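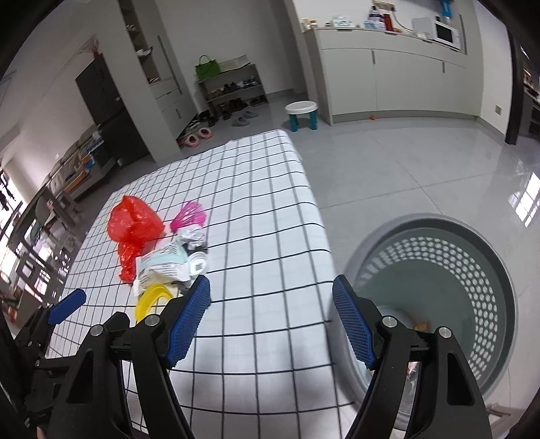
Floor reset, kitchen end
Ishbel Jardine
2021-06-13

1/
Thread on clearing a mixed pile off a kitchen floor. Method first, opinions later. Replies are on, but I will not be discussing label makers.

2/
Starting condition: one pile on the white grid mat. Red plastic bag, white plastic bag, a printed packaging bag in pale teal and white, a yellow curved lid, a white disc with a grey center, and a pink frilly thing in the pom-pom family. Round basket parked next to it on the tile.

3/
Rule one is that the pile gets sorted where it is. Moving it to the counter first means handling everything twice, and the counter already has the microwave, a box, a red bottle and the row of small jars on it.

4/
Order of work: film and bags, then rigid plastic, then soft items, then anything unidentified. Bags go first for a practical reason. They hide things. A crumpled bag takes up five times the space it needs and there is usually a bottle cap under it.

5/
Bags. Shake out, flatten, fold lengthwise in thirds, roll from the closed end so the air gets out. Red and white carrier types go back into service. Printed packaging does not, unless it has a zip closure that still closes.

6/
Greer Kinnear asked last time whether rolling beats the triangle fold. Rolling is faster. Triangles stack better. I have a drawer that is 900 cubic inches on paper and less in practice, and rolls fill the corners.

7/
Lids. A lid without a container gets a trial period of one week in the Matheson tub on the shelf. If the container turns up, they are reunited. If it does not, out. Yellow lid is now on day one.

8/
Flat round things get the same week. They are nearly always part of something else, and the something else is nearly always in a cabinet.

9/
Soft items go straight in the basket. The basket is round and grey on the outside, white on the inside with rows of holes. The holes matter more than the color. Solid-wall baskets trap damp and you find out in December.

10/
Check the bottom of the basket before loading it. There is something small and orange down there. There is also a small orange ball by the base of the cabinets. I make no claim that these facts are related.

11/
On the mat. White with a black grid, and I recommend a grid for sorting to anyone. Assign a row to each category and keep to it. Shona Menzies uses a bedsheet for this and loses the small stuff in the creases.

12/
Glossy grey tile is a different matter. It shows every crumb when the window is reflected in it, so sweep toward the light and you can see what you missed. Dry broom, then a barely damp flat mop. A wet mop leaves streaks that will annoy you at breakfast.

13/
Footwear. The grey rack is for shoes. The floor in front of the rack is, by custom, for slippers: grey pair, pink pair, others. I have tried to move the custom back one shelf. No result to report.

14/
Top of the rack is the weak point in the system. Currently a green handbag and a white box. Any flat surface at hip height near a walkway collects objects, so I empty it each time I do the floor and do not expect it to stay empty.

15/
The white stool with the teal legs lives in front of the long cabinet. Lift it to sweep. Do not push it. Small feet on shiny tile leave marks, and the marks need a melamine sponge and patience.

16/
Product question from Tekle Derese: I tried the Flerkari bag dispenser, the tube you stuff from the top. It works for the first 2 weeks. After that the bags come out in a chain. Back to rolls.

17/
Second question, from Kenna Shearer: do I time this? No. I did once and then spent the evening trying to improve the number.

18/
Remaining for tonight: wipe the cabinet fronts around the vertical handles, where the fingerprints go, and find out what the disc belongs to. Current theory is the Tandach salad spinner. Will check the low cabinet and post under this one.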